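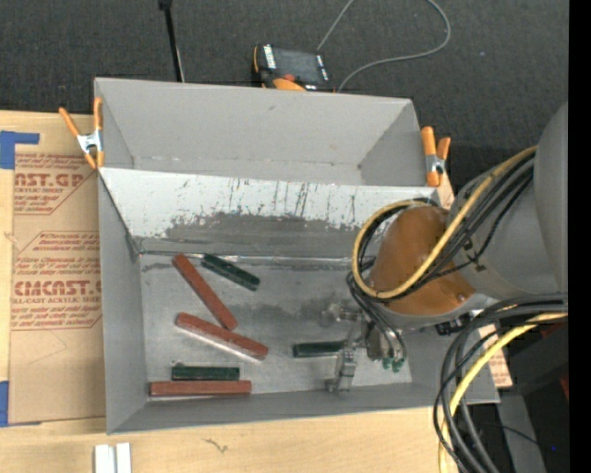

Adjunto 1: cubeta gris de dos secciones, barras rojizas y verdes

Ticket 1189
Asunto: etiquetas salen con el código de la línea anterior
Producto: Restura (módulo de almacén)
Abierto por: Javiera Paredes, Brendcombe
Asignado a: Apolinar Orozco, soporte Stultitik
Prioridad: alta
Estado: cerrado

Javiera Paredes, 8:12
Buenas. Desde que abrimos hoy las etiquetas salen corridas. Recibo el pedido, línea 1 bien, línea 2 sale con el código de la 1, línea 3 con el de la 2 y así hasta el final. En pantalla todo correcto, el error es solo en papel. Tengo un pedido de 16 líneas parado en recepción y el transportista vuelve a las once. Urge.

Apolinar Orozco, 8:31
Hola Javiera. Unas preguntas rápidas:
¿Pasa en todas las impresoras o solo en una?
¿Imprimes desde la ficha del pedido o desde la cola?
¿Cambió algo ayer? Plantilla, controlador, usuario, lo que sea.

Javiera Paredes, 8:40
Solo en la Asadi de recepción. La de expediciones imprime bien, acabo de probar. Imprimo desde la ficha, botón Imprimir todo. Cambiar no cambié nada, pero el turno de tarde puso un rollo nuevo, etiqueta más corta. No se si tiene que ver.

Apolinar Orozco, 8:44
Puede tener que ver, sí. Prueba esto:
1. Apaga la impresora 30 segundos.
2. Vacía la cola en Restura: Almacén > Impresión > Cola > Vaciar.
3. Calibra el sensor con el rollo nuevo (botón de avance pulsado hasta que parpadee dos veces).
4. Imprime una línea suelta, después dos juntas.
Dime qué sale en cada caso.

Javiera Paredes, 9:05
Hecho. Suelta: bien. Dos juntas: la segunda sale con el código de la primera. Igual que antes. La calibración la hizo sin queja, el texto ahora cae centrado, eso al menos mejoró.

Apolinar Orozco, 9:09
Ok, entonces el papel queda descartado. Pásame el registro de impresión, nivel detalle. Ajustes > Diagnóstico > Exportar.

Javiera Paredes, 9:17
Va adjunto. Mientras tanto estoy imprimiendo de una en una, un suplicio.

Apolinar Orozco, 9:48
Visto. La impresora recibe el segundo trabajo antes de soltar el primero y reutiliza el campo de código que tiene en memoria. En el perfil de recepción la pausa entre trabajos está a 0. En el de expediciones está a 100 ms, por eso allí no falla. Alguien duplicó el perfil para el rollo corto y el duplicado se creó sin ese valor.
Solución:
Perfiles > Recepcion corta > Avanzado > Pausa entre trabajos = 100
Guardar, cerrar sesión, volver a entrar. Sin cerrar sesión no lo coge.

Javiera Paredes, 10:02
Cambiado. Primer intento igual de mal, no había cerrado sesión, culpa mia. Segundo intento: las 16 líneas bien, códigos revisados uno a uno contra el albarán.
¿Hay que reimprimir lo de ayer por la tarde?

Apolinar Orozco, 10:10
Todo lo impreso con el perfil nuevo en bloque, sí. Filtra en Historial por perfil y te sale la lista. Lo impreso suelto está bien.
Abro aparte lo del duplicado que pierde la pausa, para desarrollo. Si te parece cierro este.

Javiera Paredes, 10:26
Filtrado, son dos pedidos, los reetiquetamos ahora. Cierra. Gracias.

Apolinar Orozco, 10:28
Cerrado. Causa: perfil duplicado con pausa a 0. Pendiente: corrección en el duplicado de perfiles.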